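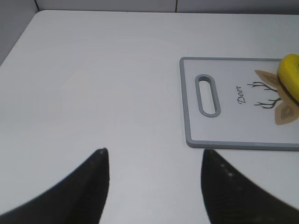 **gistmont_dad:** So is this the whole club project? A semester on slicing a banana? My kid's school is deciding whether to start a team and I'm not sold.

**utadeck_b** (OP): It's our entry for the Tilum student challenge. Cut one banana with two arms, and the knife has to come out of a stand. Scoring is out of 100.
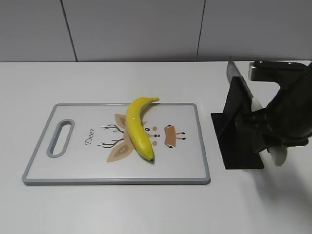
**pennywrench:** Which policy are you running, and how many demos? Every team posts stills and then goes quiet when you ask for a success rate.

**utadeck_b:** 73 demos, all teleoperated by club members. In 20 test runs the grasp on the knife was the weak part. I don't trust our own number yet — we kept the banana in nearly the same spot every time.
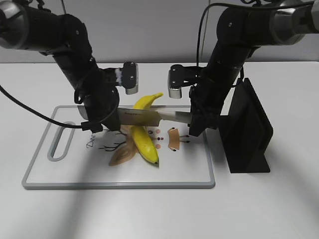

And the rubric gives you most of the points before any cutting happens, so a team can score well and never get through the peel. I've complained to Bite (they wrote the rules). No answer since October.

**gistmont_dad:** You're kind of making my case for me.

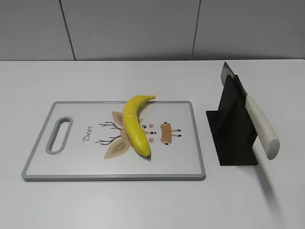

**pennywrench:** Disagree on the rubric. Picking up a knife is the hard part, and up to 26 points for it sounds fair. Same-spot testing bugs me a lot more. Move the banana and rerun it.

**utadeck_b:** Fair on the testing. Not on the rubric. It's called a cutting task.

**gistmont_dad:** What did the arms cost?

**utadeck_b:** On loan through the school. Ask me again in January.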